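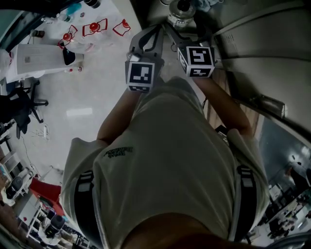 Kurnotholm (handheld edition)

I've been selling second-hand and small-press games for years and I don't often write a page this long for one of them, but Kurnotholm has eaten my whole April, so here goes!

It's a turn-based adventure set on a flooded island where the tide comes in every night and moves things about (paths, shops, the odd villager). You run the ferry, you take on passengers, and you slowly work out which of them sank the last boat. Sidia made the original, and this edition adds the Nosbridge chapter, a proper map screen and the option to skip fights you've already won - bliss, if you remember the old marsh section.

There are 57 passengers to find. I've met most of them and I still can't get the lighthouse keeper to talk to me. The music is by Janka Šimko and I've had the harbour tune in my head while doing the washing up.

Two players can share a save by passing the handheld over at each tide. Text is a bit small on the inventory page, so turn on large print in the options first.

Boxed copy comes with the cartridge, a fold-out chart and a short manual written by Igor Vaněk. Saves from the first edition carry over, apart from ferry upgrades.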